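[woodenware] Re: Sticky rim on a big bowl

Print | E-mail this message

Wednesday, 9:14 a.m.

Hi all,

Replying to Riaan's question from last night. I've pasted most of his message in because the digest cut it short.

> I bought a big wooden bowl at the Todorova sale, lot 89, with
> a toy lemon thrown in. The bowl was dull, so I gave it a coat
> of kitchen vegetable oil and left it on a shelf. Now the rim
> feels tacky and there is a stale smell when I put my nose in
> it. The lemon has started to pick up whatever is on the rim.
> Do I sand it all off, or is there something milder to try
> first? I would like to use it for bread and fruit. I don't
> know what kind of wood it is.
> Riaan

Don't sand yet. Vegetable oil doesn't dry properly, it goes gummy and then it smells. Most of the time it will wash off. I have a bowl of the same general type, light honey color with a thick rim, and I keep a yellow lemon with it too, so I know the combination. Mine is bare inside, and you can still see the grain down at the bottom, with a paler circle in the middle.

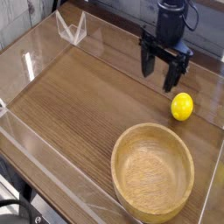
Riaan wrote back off list that his has a darker patch at the bottom instead of a pale one, and asked whether that meant the oil had pooled there. Probably it did. End grain and any rough spot will take up more oil than the sides. It may lighten after a couple of washes and it may not.

What I would do:

Wash it in hot water with a good squeeze of dish soap. Use a soft brush on the rim and go with the grain. Don't leave it standing in the sink. Rinse it, wipe it, and set it on its side on a rack so air gets to both faces. Leave it alone for two days.

If the rim is still tacky, make a paste of baking soda and water, rub it on with a cloth, wait ten minutes and rinse. I did this twice on a salad bowl last April and the smell was gone after the second time.

If it is still sticky after that, then sand, and only the rim. 200 grit by hand is enough. Wipe the dust off with a damp cloth.

After that, food grade mineral oil. I use the Prernen one because the hardware store has it, but any plain mineral oil is fine. Put on a thin coat, wait overnight, wipe off what is left. Don't keep adding oil because the wood looks thirsty.

As for the lemon, dish soap and lukewarm water on a cloth. Try a small spot first in case the yellow is paint. Keep it out of the bowl until the oil has had a week. I set mine down on the table a little way from the rim, where it doesn't touch the bowl.

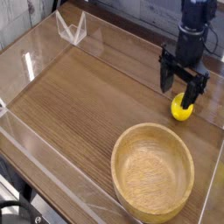
GRURNELL, April. The spring swap is on again at the Erkesance hall, doors at 9. Bring bowls, boards, spoons and anything else in wood that you want to trade or get an opinion on. Tables are free to list members but please tell me ahead if you need a whole one. There will be a bench at the back for oiling, so bring your own rags. Please take the used ones home spread flat or in a can of water. Last year a pile of them got left behind under the bench, some with linseed oil on them, and that is a fire risk.

The bowl care sheet has been redone and I'll have paper copies at the door. It has the soap and soda steps above, plus a part on cracks that I left out of this message. If you have the old sheet, throw it away, it still says to use olive oil.

Riaan, bring yours if you can.

Ebere Edet

To see this thread in the archive, look for message 1601.

E-mail this message | Print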